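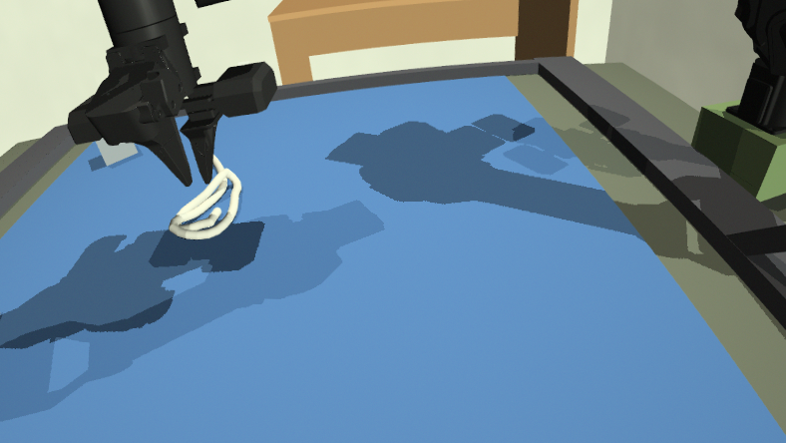

23 June 2026
Dye notebook, Brellness workshop, back room

Second try at the Lurley blue, and I'm writing this with a mug of tea beside me and fingers that will be an embarrassing color until the weekend, so forgive the smudges on the facing page. I meant to wear the long gloves. I always mean to wear the long gloves.

For anyone picking this up cold: we are trying to get an even, middling blue on the heavy wool for the Lurley blankets, something like the sky an hour after breakfast. The first try, back in December, came out handsome enough on the small skeins and blotchy as an old map on the big ones. I blamed the wool at the time. Having gone back through my own notes (which I recommend to everybody, humbling as it is) I now think I was simply in too much of a hurry with the washing, and there was still plenty of spinning oil in the yarn when it went into the vat.

So this time I washed everything twice. Dry weight before washing was 1571 grams on the big scale. After two warm soaks, three rinses and a night and a day on the rack by the window it came back at 1427 grams, and I stood there for quite a while looking at the difference. That is a lot of grease and dust! The first soak water was the shade of weak coffee with milk in it. The second was nearly clear, and I was tempted to skip the last rinse, but I behaved.

The vat is the old fruit-sugar one, fed again last night and kept wrapped in the quilt. It had a good coppery skin this morning and the liquid below was a clear yellow-green, and it smelled the way it ought to, sweetish and a bit like a pond. I took out 900 grams of the washed yarn for today and put the rest by in the Flolden crate with a label on it, so please don't use it for the felting class, however inviting it looks.

First dip was 20 minutes, wool fully soaked beforehand and squeezed, lowered in slowly down the side of the pot so as not to carry bubbles with it. I moved it twice under the surface with the flat stick and otherwise left it alone, which takes more character than I usually have. Lifted, squeezed low over the pot, hung up. I have done this for years and I still call people in from the hall to watch it go from green to blue in the air. It took its time today, the room being so damp, but the color came up level from one end of the skein to the other, with only one pale patch where the tie was too tight. I've retied all the others in loose figure eights.

Second dip the same length, after a good long airing. Third dip shorter, and by then the vat was getting tired and had gone a little cloudy, so I stopped there and let it rest under its quilt. I think it needs a spoonful more lime and a quiet night. I'd rather have one blue slightly too light than spoil the lot chasing the last bit of depth.

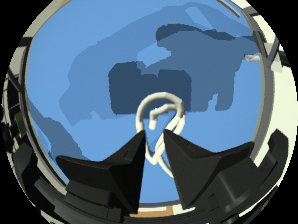

Comparing with the Saengthong samples

Once the first skein was dry enough to judge, I took it out to the front step with the Saengthong sample card, the one with the cotton swatches stapled in a row. The shade sits between the third and fourth swatches, closer to the third in full daylight and closer to the fourth indoors under the strip light, which tells you how much to trust the strip light. Cotton and wool never match exactly, of course, and the wool has a softness to it that I like better, but then I would say that.

I also rubbed a piece with a white handkerchief. Some blue came off, more than I'd like on a blanket that will end up against somebody's pale sofa. It may be only loose color on the surface, and a proper rinse with a splash of vinegar should take care of most of it. I'll do the handkerchief again afterward and pin both in here side by side.

Still to do

Rinse today's skeins until the water runs clear, then vinegar, then rinse again.
Feed the vat and check the skin first thing.
Cut loose ties for the rest of the yarn in the crate.
Order lime. We're down to the scrapings, and the lid of the tub has cracked.
Find out from Lurley whether they want the fringe dyed with the body or left cream. I have asked once already and got a very kind answer to a different question.

The quilt needs a wash too, though I hate to disturb it while the vat is behaving. It can wait until the blankets are done.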